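The reading corner is finally a corner 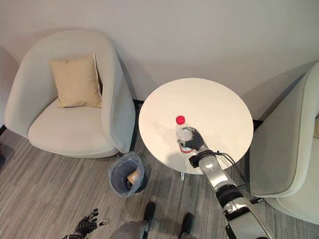
I have wanted a proper place to sit and read since we moved to Catton, and for most of that time I've made do with the end of the bed and a torch. So you can imagine how pleased I am with myself this month!

The armchairs came first. I'd been mooning over curved ones for ages (the sort that go round you like a shell) and then Hiba Geagea rang to say a furniture place near her was clearing its showroom and did I want to come and sit on things. Did I! We sat on everything. The cream one won within a minute because the arms and back are all one piece, so you can go sideways with your legs over and nothing digs in. It was £246, which made me gulp, but I'd put money by for it and I have not regretted a penny.

Yes, cream. My sister Lacey Bloxham gave it a fortnight before the first tea stain. We'll see, Lacey.

The cushion is a plain beige square and I tried it with brighter ones first, a mustard and then a really loud green, and kept going back to the beige. It's a bit darker than the chair, more sand than cream, and that's enough for me. I like a quiet wall and quiet chairs when I'm reading, and the books can do the shouting.

Then the table. I wanted round, I wanted white, and I wanted a single leg so there'd be room for feet. It tucks in between the chairs close to the wall and takes a drink and a paperback with room to spare. The glossy top wipes clean in a second too, a very good thing in a house where everybody puts down a glass wherever they happen to be standing.

Still to sort: a lamp. I've got my eye on a tall one with a bendy neck, though Hiba thinks a wall light would be neater, and she's usually right about these things. If you've got one you love, tell me in the comments, I'd like it up before December.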